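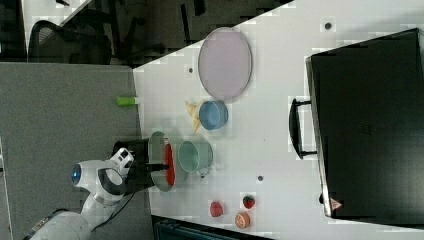
Tag der offenen Tür in der Roboterhalle - lohnt sich das mit Kindern?

Cemora, 2022-02-11

Hallo zusammen, ich hab im Newsletter gelesen, dass Dradelance im März wieder die Halle aufmacht und man den Roboterarmen beim Tischdecken und Abräumen zuschauen kann. Meine beiden sind sechs und elf, der Große baut gerade alles auseinander, was Schrauben hat. Wir müssten 30 Kilometer fahren, deshalb frag ich lieber vorher: Darf man da auch mal was selber machen oder steht man nur hinter einem Absperrband? Und wie lange dauert so eine Vorführung? Die Kleine hält bei Vorträgen genau so lange durch, bis die Gummibärchen alle sind. Danke schon mal!

Skusus

Wir waren letztes Jahr dort und ich fand's richtig klasse! Man geht in Gruppen durch, bei uns waren es 9 Leute, und an jeder Station erklärt jemand vom Team, was der Arm gerade üben soll. Am besten gefallen hat uns der Tisch mit dem Geschirr, also Teller, Tasse, Schüssel und dazu so kleines Obst, eine Erdbeere war auch dabei. Der Arm ist weiß, hat vorne einen schwarzen Greifer mit zwei Fingern und am Gelenk einen blau leuchtenden Ring (meine Tochter hat den ganzen Heimweg von dem Ring erzählt, vom Rest kein Wort). Der Greifer fährt über den grauen Teller und soll dann das flache rötliche Teil nehmen, das da draufliegt. Wir haben auf Pizza getippt, mein Mann auf Wassermelone - gefragt haben wir dann doch nicht.

Das geht alles ziemlich langsam, darauf würd ich die Kinder vorbereiten. Bei uns hat er beim ersten Mal danebengegriffen und die halbe Gruppe hat "ooooh" gemacht. Eine Station dauerte knapp eine Viertelstunde, und man kann jederzeit raus in den Vorraum, da gibt's Kakao und Waffeln.

Selber machen: ja, aber nur an einer Station. Da durfte man den Arm mit der Hand führen und er hat die Bewegung danach wiederholt. Für die Elfjährigen super, die Kleineren kamen teilweise nicht richtig ran. Stellt euch da gleich am Anfang an, später war die Schlange richtig lang. Ach ja, und zieht den Kindern was Warmes an, in der Halle zieht's.

Ogundipe

Parken ist da immer eine Katastrophe. Nehmt den Bus 318, der hält vor dem Tor.

Dradelance_Fan

Kann mich Skusus nur anschließen, war aber alleine dort und hab mir mehr Zeit gelassen. Eintritt waren 4 Euro, Kinder frei, ob das noch so ist, weiß ich nicht. Frag an der Kasse nach einer späten Runde. Da ist weniger los und die Leute erklären auch mal, warum so eine kleine Erdbeere schwerer zu greifen ist als eine Tasse mit Henkel. Für deinen Großen wär das bestimmt was. Einen Vortrag gibt's auch, den kannst du mit der Kleinen aber auslassen, der war selbst mir zu trocken.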